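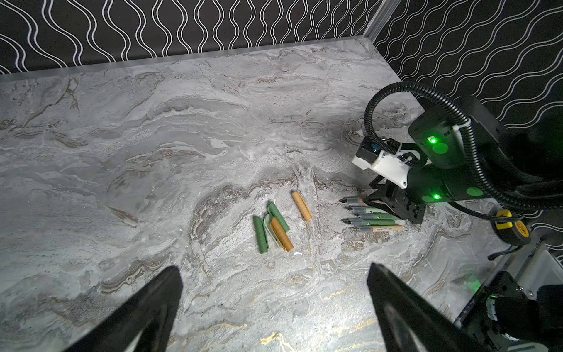 How to watch a robot demo without being sold to

Open days like the one at Lockwood are built to impress. Yvonne Catterall and I go every October, and we leave with more questions than brochures.

Step 1. Pick one small job, such as pens and caps, and stay with it. Ignore the big screen.

Step 2. Ask for a pen to be moved before the next run — by you, if they'll let you. Look at where the fingers hold the barrel and where the tip points.

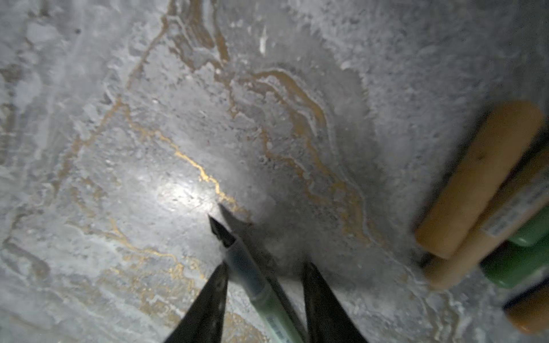 Step 3. Ask how many tries failed. I was told 13 out of 462, with no log to back it up.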